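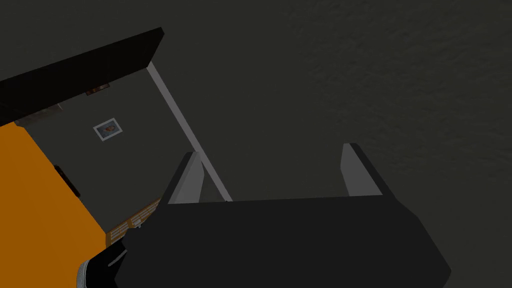 遠隔操作による教示データの品質について、前回の会合で結論を持ち越した件から始めた。論点は、操作者が手首視点の映像だけを頼りに把持の位置を決めている現状で、記録された軌道を手本と呼んでよいかどうかである。シミュレータの手首視点では、開いた二本の指の間に何も入っておらず、その向こうは斑のある暗い灰色の面で、部屋のほうは左側に大きく傾いて見えている。この一枚から面までの距離を言えるかと議長が出席者に尋ねたが、答えは揃わなかった。床だと言う者と壁だと言う者がいて、その時点で議論の半分は済んだようなものだ、と操作班から発言があった。

遠隔教示作業部会 議事録
開催日:2024年2月22日
出席:操作班、学習班、シミュレータ班、現場導入班、品質保証班
欠席:調達班(書面で意見提出、議題4に記載)
記録:品質保証班

議題1 収集状況の報告

学習班より、Wituvoraのシミュレータ上で収集した教示が1222本に達したとの報告。このうち成功の印が付いたものは813本。当初目標の700本は超えており、収集段階は完了扱いにしたいとの提案があった。

品質保証班はこれに同意しなかった。成功の印は操作者本人が終了時に押すボタンで付いており、第三者の確認を経ていない。操作者が「できた」と思ったことの記録であって、物が狙った場所に置かれたことの記録ではない。目標の本数を超えたことと、使える教示がその本数あることは別の話である。

学習班の反論:シミュレータには物体の位置が残っているので、あとから機械的に判定できる。
品質保証班:できるなら、なぜまだしていないのか。
学習班:判定のしきい値が決まっていない。
シミュレータ班:しきい値の案は11月に出している。返事をもらっていない。

11月の案がどこで止まっていたかについては、ここで追及しても時間がかかるため、別途確認とした。収集完了の扱いは保留。

議題2 再確認の途中経過

成功の印が付いた教示のうち、328本を操作班が目視で見直した。結果は班の作業表にあるが、基準が見直した者によって違うため、合否の数字は本議事録に載せない。載せれば独り歩きする、というのが記録者の意見であり、学習班からは載せるべきだとの異論があったことも書いておく。

見直しの中で挙がった事柄は次のとおり。

・把持の直前に手首を小刻みに振る動作が多い。操作班の説明では、奥行きが分からないので視点をずらして確かめているとのこと。
・指を閉じる前に長く止まる教示がある。迷っていたのか、通信の遅れを待っていたのか、記録からは区別できない。
・探索のために部屋の家具のほうへ手首を向け、そのまま戻してくる教示がある。作業には関係しない動きだが、成功の印は付いている。
・一度閉じて開き、もう一度閉じる教示がある。切り出して後半だけ使うか、全体を捨てるかで意見が割れた。

手首を振る動作について、学習班は「学習すれば平均化されて消える」と述べた。現場導入班から、以前の手渡し教示のときも同じ説明を聞いたが、納品した機体は把持の前に手首を振っていた、との指摘。学習班は、あのときはモデルが違うと回答した。モデルが違えば結果が違うことの根拠は示されなかった。示せる段階になったら示してほしい。

議題3 手添え教示との比較

現場導入班より、実機に手を添えて動かす方式に一部戻す案が出た。理由は、操作者が自分の目で対象と指を見られること、接触した感触が手に返ってくることの二点。

操作班はおおむね賛成したが、手添えでは操作者の腕や体が外部視点の映像に入り、そのままでは学習に使いにくいという以前からの問題が残っている。シミュレータ班は、実機の時間が取れないから遠隔に移したのであり、戻せば元の予約表の取り合いに戻るだけだと反対した。これもそのとおりだと思う。

Qian方式の操作桿を使えば感触の一部は返せる、という意見が出た。これに対し操作班の回答は次のとおり。
「返ってくるのは振動で、押している向きは分からない。慣れた人間は画面を見て判断していて、振動は無視している。」
議長から、では操作桿の効果を測ったことはあるのかと質問。測っていない。慣れた操作者が無視しているという話も、測ったものではない。どちらの主張も今のところ印象である。

遠隔と手添えの優劣を論じる資料がこの場に一つもなかったため、比較はできなかった。次回までに、同じ作業、同じ操作者で両方式を行い、所要時間と把持のやり直しの有無を記録する。作業の選び方で結果はいくらでも変わるので、作業は操作班でも学習班でもなく、現場導入班が選ぶこととした。

議題4 視点の追加

手首視点だけでは足りないという点には、珍しく全班が同意した。割れたのはその先である。

シミュレータ班の案:肩の位置に視点を足し、操作者の画面に並べて出す。
学習班の案:操作者には肩の視点も見せるが、学習には手首視点だけを使う。
品質保証班の意見:学習班の案では、操作者は見えているものを根拠に動き、モデルにはその根拠が渡らない。手本としてはいちばん悪い組み合わせではないか。
学習班:推論時の計算量に制約がある。
品質保証班:その制約は操作者の画面を決める理由にならない。

調達班からの書面意見:Sokmontの現場では固定視点の設置場所を確保できない可能性がある。Ondardの現場は未確認。先方に確認せずに視点構成を固定しないこと。

もっともな意見であり、先にこちらを聞いておくべきだった。視点を足したデータを取り直してから設置できないと分かれば、取り直しがもう一度発生する。

このほか、手首視点の向きを水平に補正して表示する案も出た。部屋が傾いたままの画面で長時間操作すると疲れるという訴えが操作班にあるため。ただし補正した映像で教示し、補正しない映像で学習するなら、上と同じ問題が別の形で出る。シミュレータ班は表示だけの変更なら手間はかからないと言うが、手間がかからないことは採用の理由として弱い。試行にとどめ、本収集には入れない。

議題5 社外への説明資料

営業向け資料の下書きに「人が一度やって見せれば、ロボットが覚える」という文があった。削除を求める。現状で一度の教示から覚えた作業はなく、社内で最も単純な作業でもそのような結果は出ていない。学習班からは「将来の姿として書いている」との説明があったが、文は現在形であり、読み手は現在のこととして受け取る。

「直感的な遠隔操作」という表現についても、新しく入った操作者が安定して把持できるようになるまでの期間を調べてから使うか決める。調べた者はまだいない。

決定事項

・収集完了の扱いは保留。目標本数の達成は報告書に書いてよいが、使用可能な本数とは書かない。
・成功判定は操作者のボタンと別に、シミュレータの物体位置から機械的に行う。11月のしきい値案を出発点とする。
・見直し済みの教示は、判定基準を揃えたうえで操作班以外の者がもう一度見る。
・水平補正表示は試行のみ。試行で取った教示は別の置き場に入れ、本収集と混ぜない。
・説明資料の該当文は削除。

宿題

学習班:手首を振る動作が学習後に残るかどうか、残った例と残らなかった例の両方を持ってくること。残らなかった例だけの提出は受け付けない。
シミュレータ班:機械判定の実装。あわせて、11月の案の送付先と送付方法を確認。
現場導入班:方式比較に使う作業の選定。Ondardへの視点設置の照会。
操作班:把持前の停止について、通信の遅れを記録に残す方法の検討。
調達班:Sokmontの設置条件を書面で入手。口頭の「可能性がある」では視点構成を決められない。

保留事項

二度閉じの教示の扱い。切り出して使う案は、切り出しの境目を誰が決めるかが未定のまま賛否だけが述べられたため、採決しなかった。
手添え方式への一部復帰。比較の結果を見てから扱う。

次回の日程は、機械判定の結果が出てから調整する。判定が間に合わない場合、収集状況の報告は議題から外す。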